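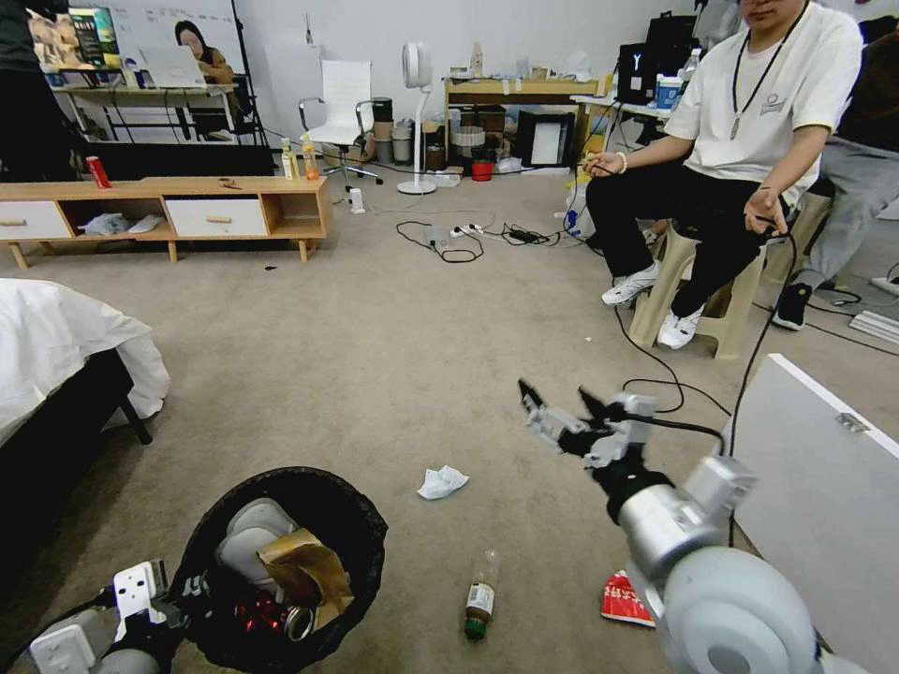 4.2 What the proofreaders changed

I went through all 416 cover letters with Melina Petridis, and it took us most of May. We'd sent 240 of them to Clivano for a paid edit and left the rest alone. I'd expected the editors to go for spelling first, but most of their marks were in the opening paragraph – greetings, job titles, that awkward "I am writing to" line.

Figure 5. Floor of the room, with litter and a black bin. 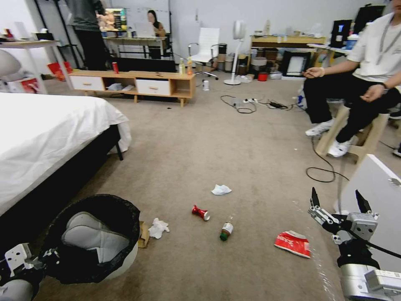
4.3 Letters that came back worse

Now for the bit I enjoyed least. We both felt that 61 of the edited letters had lost something, usually the one odd detail that made the applicant sound like a person. Nirolis, who edited a smaller batch for us earlier, did much the same thing. I've kept those letters in the totals, and Melina's notes on each are in the appendix.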